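Jovis bench arm: frequently asked questions
7 min read

These are the questions that come up most often about the Jovis build, which lives on a pine table in the shared workshop at Wilturgate. The answers cover the table, the cable, the cameras and the routine for picking things up. They assume you can use a spanner and read a configuration file. They do not assume you have worked with an arm before.

Did you build the arm itself?

No. The arm and gripper were bought used, as one unit, and neither has been opened. What was built is everything needed to make them useful: the table fixing, the power box, the camera stand, the stop circuit, and the software that ties them together. The software is called Drirnau. It runs on an ordinary desktop computer under the far end of the room and talks to the arm over a network cable.

A home-made arm was considered. Printed joints flex, and the flex changes with load and temperature, so a lot of time goes into chasing errors that a bought arm does not have. If your interest is in designing joints, build the arm. Ours was in getting objects from one place to another.

What power does it need?

The arm has its own controller and plugs into the mains through it. Everything we added runs at 24 volts from a separate supply in a vented box: the stop relay, the status lamp and a small fan. The two sides share no wiring apart from the stop contacts. Keep it that way. An early version took the lamp feed from the controller, and each time the lamp switched on there was a fault in the log.

Why a pine table?

It was there, it was flat enough, and it takes a screw. Pine is soft and will dent under a dropped tool, but dents have not affected anything we do. Movement with the seasons matters more. The top shrinks and swells across the grain far more than along it, so the arm is bolted through the top into a steel plate on the underside, and the plate is slotted in the direction across the grain. Tighten the bolts until the washers stop turning, then another quarter turn. Check them in December, when the workshop heating has been on for a while.

If you are buying a top for the purpose, a thickness of 30 mm is a sensible minimum. Thinner boards work if there is a rail directly under the arm.

Should the top be painted or covered?

We left ours as it is. A plain grey mat makes it easier for the software to separate an object from the background, and if you only want to sort blocks by colour you should probably fit one. Bare wood has one clear advantage, described in the next answer.

How do you check that the wrist camera has not moved?

With the table. The camera sits on a bracket near the gripper, and a knock that is too small to see at the bracket becomes an offset of several millimetres at the surface. Drirnau keeps a reference view taken from a fixed pose with the camera looking straight down, and compares a fresh view with it at the start of each session.

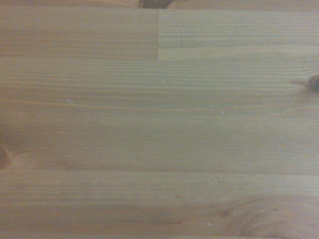 The comparison needs features that are sharp, fixed and not repeated nearby. Grain lines alone are poor for this. They run parallel for the whole width of a board, so the match can slide a long way along them before the score drops. Seams between boards fix the position in one direction only, for the same reason. The most useful mark in this part of the top is the butt joint in the upper board, where a warmer length meets a paler one: it is a straight, sharp edge running across the seams, and it holds the match in the direction the seams leave free. Knots are good as well, provided enough of the knot is in view. The three dark ones here sit at the margins, and a knot that is only half in view will drop out altogether if the bracket shifts the wrong way. We weight the joint first, the seams second and the knots third. The curved grain at lower right is ignored, as it gave matches that scored well and were wrong.

Would printed markers be better?

For accuracy, yes. For a shared table, no. Markers get splashed, peeled, covered with masking tape and moved by people who tidy up. The table check tells us whether anything has shifted. When it fails, we bring out a printed board and do a full calibration.

Two points if you copy the method. Take a new reference after any sanding or oiling, even light. And take it under the lights you normally work under, with blinds in the same position. Low sun across the grain picks out every ridge and the score falls enough to trigger a false warning.

Is one camera enough?

For picking a known object from a known place, the wrist camera is enough. It is less good at answering the question you will have most often, which is what the arm was doing when it went wrong. By the time the fingers are near the object, the wrist camera sees very little else. We added cameras that look at the table from the outside, and the one on the black stand at the back, held on a horizontal arm at the top of a tall pole, has been worth the trouble.

Stands need more care than you would expect. Both clamps should be tightened with the camera at its working height. Mark the pole with a scribed line at each clamp so that a slipped one is obvious. Leave slack in the camera cable, and lead it down to the base before it goes anywhere else. A tight cable will turn the camera by a small amount over a few hours, and the change is slow enough to miss.

What is Tu?

Tu is the part of Drirnau that plans grasps. It was written separately and kept its name when the two were joined. It takes a position, a width and a height, and returns a gripper pose with an approach path. It knows nothing about the object beyond those three things. If you want it to treat a bottle differently from a box, you have to say so in the object file.

What sort of objects does it handle well?

Anything rigid, upright and narrower than the open fingers, with sides that are close to parallel. Tins are easy. Wooden blocks are easy. Household bottles are harder and make better test pieces, because they bring several problems at once: a body that narrows at the shoulder, a soft wall, a load that moves inside, and a top that must not be touched.

Pump bottles are the hardest of the common ones. The pump head sticks out above the body and is easily struck on the way in from overhead. Coming in from the side avoids the head but puts the wrist close to the table, and on our arm the housing runs out of room before the fingers are low enough on the body. The compromise is an angled approach. The gripper is held to one side of the bottle, open, and lowered until the fingers are level with the label. It then moves across.

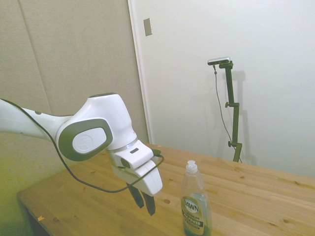 The sideways move is slow, and it is made in two stages. In the first, the fingers travel to a standoff point with the gap lined up on the middle of the body. In the second, they pass either side of it and close. Tu will run the two together if you let it. Set the pause between them to a value you can react to, at least until you trust the object file.

How tightly should the gripper close on a plastic bottle?

Less than you think. A translucent bottle with liquid in it will bow inwards under quite a light grip, and the fingers then sit in a hollow of their own making. If the liquid level is above the fingers, the grip stiffens as it closes. If it is below, it stays soft throughout. We set force from the object file and do not try to measure it. For pump bottles, lock the pump down if it has a lock, and put a tray under the work if it does not.

Do clear bottles cause trouble for the cameras?

Clear and tinted ones both do. The outline is weak where the wall is pale against pale wood, and the table can show through. The label is the most reliable thing on the bottle, so our object files define the position from the label and work outwards. This fails if the bottle has been turned with its label away, in which case Drirnau reports no object and waits. We have left that behaviour alone.

How should the gripper cable be run?

With a long, loose loop on the outside of the arm. Ours is black and hangs well below the wrist, which looks untidy and gets a comment from most visitors. It is deliberate. The wrist needs to turn 90 degrees either way from its rest position, and a short cable that looks neat at rest will be pulled tight at one end of that range. Test the loop by hand first, with the arm unpowered and each joint turned through its working travel.

The loop has its own risk, in that it can catch. Keep tall objects out of the space behind the fingers, and add the loop to the collision model as a solid box. A box wastes some room, but a hanging cable is not worth modelling properly.

How many runs has it done?

The log stood at 557 completed picks when this page was last revised. A completed pick is one where the object was lifted, held and set down upright. Failed attempts are logged in a separate file with the last joint positions.

What about safety in a shared room?

The arm runs at reduced speed whenever the room is open. The stop button is on the front rail of the table, wired through the relay, and it removes power from the joints directly. Do not rely on a software stop. Before starting, clear the table of anything that is not part of the job, tell whoever is at the next bench, and stand where you can reach the button without leaning over the top. Nothing runs unattended, including overnight tests.

Can I use it?

Members of Wilturgate can, after an induction at the table. Bring the object you want to work with and its measurements: height, widest width, and the width at the height you want it held. Slots start at 6 pm. Leave the arm in its rest pose when you finish, switch off the controller before the 24 volt box, and write any change to the object files in the notebook kept with the stop key.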